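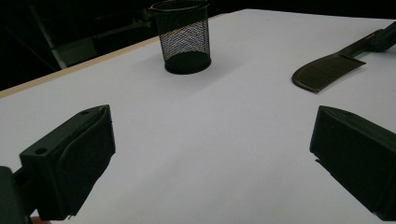

Courses > Robotics Technology > Unit 7 > Handout

Search this site Go

Teaching by Demonstration: Notes for the Bench Session

11/09/2020, by Helge Nyberg

These notes cover the second half of the unit. Read them before you come to the Pondasham lab. The first half (writing motions by hand in code) is in Magdy Sqalli's handout from August and won't be repeated.

1. Three ways to show a robot a task

Kinesthetic teaching. You take hold of the arm and move it through the task while it records its own joint angles. Easy to learn, but your body ends up in the way of the cameras, and a heavy arm makes for jerky paths.

Teleoperation. You drive the robot from a distance with a leader arm, a joystick or a headset. What gets recorded is already in the robot's own terms, so no conversion is needed. The drawback is speed. Most of you will be a good deal slower on the Shukla leader arms than with your own hands, and you lose nearly all sense of touch.

Hand-held grippers. You carry the gripper yourself and do the task directly, with no robot present. A camera on the tool records what the fingers are facing, and the tool's path through space is worked out afterwards. This is the method for the bench session.

2. What a demonstration contains

One demonstration is one attempt at one task, from the start pose to the end pose. It has the video, the position and angle of each gripper over time, and how far the jaws are open. If you use two grippers, both streams have to share a clock. Check this first. A lag between left and right that you would never notice by eye will spoil a handover. 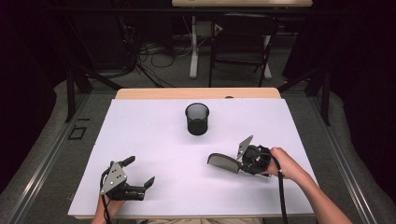
Start with both grippers over the board and the jaws open. Pause for a moment, then approach. For a light upright object such as a mesh cup, come in level and low, and close the jaws slowly. If you come in high you will tip it.

3. Common faults

Reaching in with bare fingers to fix something. The robot has no spare fingers. Stop, discard the take and begin again.

Wrist angles the arm can't copy. Your wrist bends in ways the Peltard arm does not. If a move feels clever, it is probably out of range.

Cables. Keep the slack on your side of the board, and don't let it drag across the work.

Starting every take from the same spot. Move the object a little each time and turn it where that makes sense. A set of identical takes teaches the robot one path and very little else.

Looking only at the object. Watch the finger tips, as the tool camera does.

4. How many is enough

It depends on the task. For a single pick and place, last year's group got usable results from 35 takes per pair. The two-handed tasks needed far more, and the pooled set for the whole class came to 1610 takes, of which more than 9 per cent were thrown out in review. Most of those were clock problems.

5. To hand in

Your raw takes, your list of discarded takes with the reason for each, and one page comparing hand-held and leader-arm demonstrations of the same task. Upload to the Flurnport folder under your pair number. Don't trim the videos before you upload them. The review script needs the still part at the start to set the zero position, and trimmed files will be sent back.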